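### 3.2 Playing conditions and recovery between rounds

The rapid team event examined in this section was held in Lallby in July 2021. It consisted of seven rounds, with a time control of 15 minutes and a 10-second increment. Each of the 80 registered players was asked to complete a short form after the final game of the day. The form covered sleep, meals, time spent on opening preparation and the place in which the player had rested between rounds. Completed forms were returned by 54 players.

Preparation time varied widely between teams. Players on the Breathnach squad received printed opening notes before each round, while those on the Stesen squad prepared alone and met their captain only to confirm the board order. Following Kinsella and Scanlon, we treat preparation and rest as competing uses of the same break. A player who studied through the whole interval was therefore recorded as having had no rest, whether or not the player left the board area.

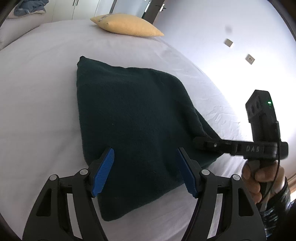
*Figure 4. Dark green fabric item on a bed with a white sheet.*

Rest in a private room was reported by 21 players. The remaining respondents stayed in the analysis hall or did not answer the question. Move quality was measured by average centipawn loss between moves 11 and 40, with book moves removed. Games that ended before move 20 were left out, as were games decided by forfeit.

Players who rested in a private room made fewer large errors in the last two rounds than those who stayed in the hall. The difference was clearest in positions where both sides had less than one minute remaining. No such difference was found in the opening rounds. Rating did not explain the result, although the strongest boards were more likely to have a room close to the venue.

Two limits should be noted. The forms relied on memory, and team captains may have influenced the answers of younger players. In addition, pairings in the last round were affected by a late withdrawal from the Kullitz team. Section 3.3 repeats the analysis without that match.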